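March 19, 2020
Lorenz Hämmerli, workshop notebook

Bedside cabinets, second batch. Picking up where the January pages stop.

Worked on the gray square one today. The lower drawer was the complaint from the start: it pulled to the left and stuck a hand's width short of closed. Took it out, cleaned the runners, sanded the left side where the paint had built up into a ridge. Candle wax on both sides after that. Dasten sells a dry spray that would do the same job but the can on the shelf was empty and I have not reordered.

Opening width at the front is 356 mm, same at the back, so the case is square. I had expected it to be racked. The trouble was all paint.

Upper drawer I left alone apart from the knob, which turned freely. New washer behind it, tightened, fine now. The open shelf above needs a proper wipe and probably a coat of something lighter inside. As it is you lose things in there. Balthasar wants to keep it dark so all three cabinets match. Undecided.

Glass top: put it back on after lunch. Still not happy with the lip on the right, near the little metal pin. The pin stands out far enough to catch a sleeve. Options are to file it down or swap it for a flatter one from the Grabner tin. I would try filing first – there are only 2 of the flat ones left and the Takine cabinet will need both.

Set the usual bedside clutter on top to see how much room there is in daily use. A bowl, an apple and a drinks can take up more of it than I thought they would. With a lamp added you would be moving something every time you wanted to put down a book.

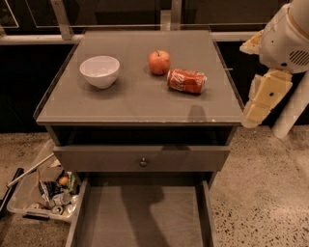 Balthasar Moser disagrees about the room on top and says a lamp belongs on the wall anyway, so the surface should be judged without one. He would also like a softer stop on the bottom drawer, a strip of felt at the back, before the cabinet goes out to Trostby. Fair point on the felt. I have some gray left over from the chair feet.

On the glass itself: it shows every fingerprint and every ring from a cup, but it cleans in one pass and the paint under it stays good. Keeping it.

Also to do while I have the bench clear:
– file pin, check with a sleeve
– felt at back of lower drawer
– wipe out open shelf
– take the recycling down, the clear bin is in the way beside the cabinet and I keep kicking it

Running cost for the batch stands at 926 with the glass in, before paint. Paint can wait until the shelf color is settled.

Comments (3)

Balthasar Moser
Leave the pin until I have looked at it. If it holds the glass in place, filing it short could let the whole sheet creep.

Lorenz Hämmerli
OK, pin stays as it is for now. Felt is cut.

guest
We had the same sticking drawer on ours and wax lasted one winter. Worth checking whether the paint has built up on the drawer front edge too, top side, where you can't see it.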